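Grinier Opens Vintage Ring Resizing and Repair Service in Nurnosus

January 30, 2018

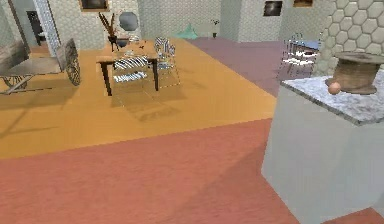 About the Service

Jewelry retailer Grinier has started taking in vintage and estate rings for resizing, stone tightening and prong repair at its Nurnosus store. Until now the store sent this work to an outside shop, and customers waited almost 30 days to get a ring back. The new turnaround is 22 days.

Rings bought elsewhere are accepted. Each one is checked under magnification before any work begins, and the customer gets a written quote. Resizing of a plain band starts at $34. Full prong replacement on a center stone starts at $199. Platinum rings are quoted separately.

Grinier does not resize tension-set rings or full eternity bands.

Drop-off is at the repair counter during store hours. No appointment is needed. The service was tested in November with customers of the Rashidi and Zirow bridal lines, which Grinier also carries.

Media Contact
Grinier Press Office, Nurnosus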